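主题：Re: [旧物与桌面] 手机立着放，到底用什么撑？
发件人：Roland Birkett
日期：2020年7月26日
收件人：桌面整理邮件列表

各位好！

Killian 这封信我从早上惦记到现在，午饭都没吃踏实，因为这正好是我这几个月最上瘾的题目。先把他的原话引在这里，方便没收到前一封的朋友：

> 大家好，我是 Killian Baudry，潜水很久，第一次发帖。
> 我想在书桌上给手机找个固定的位置，最好是竖着立起来，
> 抬眼就能看到时间和来电，不用每次从一堆纸底下翻。
> 试过两种支架：一种是 Sarley 的折叠款，角度太躺，
> 头顶的灯全映在屏幕上，什么都看不清；另一种是木头的，
> 开了一道槽，手机放进去左右晃，碰一下桌子就歪。
> 另外屏幕特别招灰，立着放也招，是我的错觉吗？
> 有没有人愿意讲讲自己是怎么弄的？谢谢！
> ——Killian

Killian，欢迎冒泡！你这三个问题（角度、晃动、灰尘）我全碰到过，一个一个说，说得啰嗦请包涵。

先讲角度。我原来也以为支架越往后仰越舒服，后来发现那是给站着的人用的。坐在桌前，眼睛离手机并不高，屏幕接近竖直反而看得最清楚。Sarley 那个折叠款我也有一只，最陡的一档还是偏躺，我在它背后垫了一块对折的卡纸，立刻好多了。你先别急着扔，垫一垫试试，两分钟的事。

再讲晃动。木头槽的毛病在于槽是直的，手机边框是圆的，两边只有一条线挨着，当然晃。我的办法是让它的下半截左右两侧都有东西贴着，而且贴着的面要有纹路，光滑的不行。我试过毛毡（掉毛，屏幕更脏了）、软木片（挺好，就是用久了会碎）、还有 Miken 卖的那种防滑垫，剪成窄条贴在槽的内壁上，目前最满意。一整张垫子裁下来能做好多条，剩下的我拿去垫了台灯和笔筒，桌上的东西全都老实了！

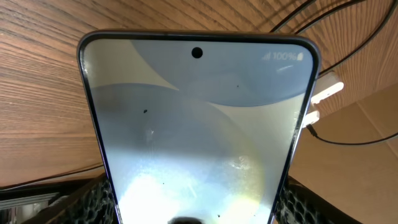

竖直立着的手机，两侧是黑色蜂窝纹的夹垫，电量100%。屏幕下半部分的反光和灰点都很明显。

看到那片反光了吧？白里带一点淡黄，壁纸的颜色到了下面就淡得差不多了，连右边都泛出一点彩虹色。所以立直了也不等于没有反光，还得看光从哪边来。我建议你坐在平时的位置上，把手机关屏，当镜子用：黑屏里照得见灯，亮屏时那一块就会发白。然后左右转一转手机，转到镜子里只剩墙和你自己的脸为止。我家书桌靠窗，下午的光最麻烦，最后我干脆把手机从左手边挪到了右手边，挪完才觉得以前那么多年都在自找罪受。

顺便说一句壁纸。浅灰蓝这类颜色很安静，我个人非常喜欢，放在桌上不抢眼，可是白色的信号格和电量数字落在上面会显得很淡，远一点就看不清。如果你立着手机主要是为了抬眼看时间，可以挑一张上边颜色深一些的。我现在用的是一张夜里的海，数字清清楚楚。

最后讲灰尘，这个我最有话说！我觉得不是你的错觉。平放的时候灰也落，只是你低头看它的时候光不从那个方向来，不容易发现。立起来以后正对着眼睛，再有一片光打上去，每一粒小黑点、每一道手指抹过的印子都跑出来了。我的习惯是这样的：

一、先吹，不要先擦。桌上常备一个小气吹，我的是 Barbier 的，橡胶的，捏起来很解压。有颗粒的时候直接擦，心里总归不踏实。

二、再用干的细绒布从上往下走，一遍就够，别打圈。打圈会把油印子推得到处都是。

三、还有印子的话，布角沾一点点清水，擦完马上用干的那一头再过一遍。水沾在布上，别往屏幕上喷。

四、支架自己也要擦。带纹路的垫子最会藏灰，凹进去的地方用旧牙刷刷一刷。我五月份第一次想起来刷，刷出来的东西可以说相当可观。

这一套下来连12下呼吸都用不了（我真的数过，别笑），我把它排在每天收桌子的最后一步：纸归纸盒，笔归笔筒，杯子端走，手机擦好立回去。桌面立刻就像换了一张。

说到收桌子，再多嘴一段。手机有了固定位置之后，最大的变化是它周围那一小块地方也跟着干净了。以前手机到处躺，我就到处腾地方，收据啊、夹子啊全被推来推去。现在我在支架前面留了一块巴掌大的空地，规定什么都不放，连橡皮也不行。充电线从支架后面绕过来，用一枚长尾夹夹在桌沿上，线头就不会掉到地上去了。这个长尾夹的办法是在咱们列表的旧帖里学来的，存档第1422号，讲得比我细，还画了图，强烈推荐翻出来看看。

预算方面，我手头这些加起来没超过200块，里面还有25块是我一时高兴买的彩色长尾夹，纯属多余，但是真好看。Grundo 那种带配重底座的支架我在朋友家摸过，沉甸甸的，推都推不动，喜欢稳当的人应该会爱上它，我自己还在犹豫，主要是底座占地方。

Killian，你要是方便，把书桌朝哪边、灯在哪边告诉我们，大家可以一起帮你琢磨位置。也想听听别人的办法，特别是左撇子的朋友，我一直好奇你们的手机放在哪一边！

祝大家桌面清爽，

Roland Birkett

读者评论（4）

慢慢收：卡纸垫后背这招刚试了，真的管用。我用的是茶叶盒上剪下来的一块，硬度正好。

南窗：左撇子来报到。我的手机放在右前方，左手写字，右手点屏幕，互不打架。充电线从右边走。

Killian Baudry：谢谢 Roland！我的桌子背对窗户，难怪整扇窗都映在屏幕里。今晚先挪位置，再去找防滑垫。木头槽的宽度我量一下再来请教。

小满的抽屉：软木片碎掉的问题，可以在背面先贴一层布胶带再裁，我那几条用到现在边角还是整齐的。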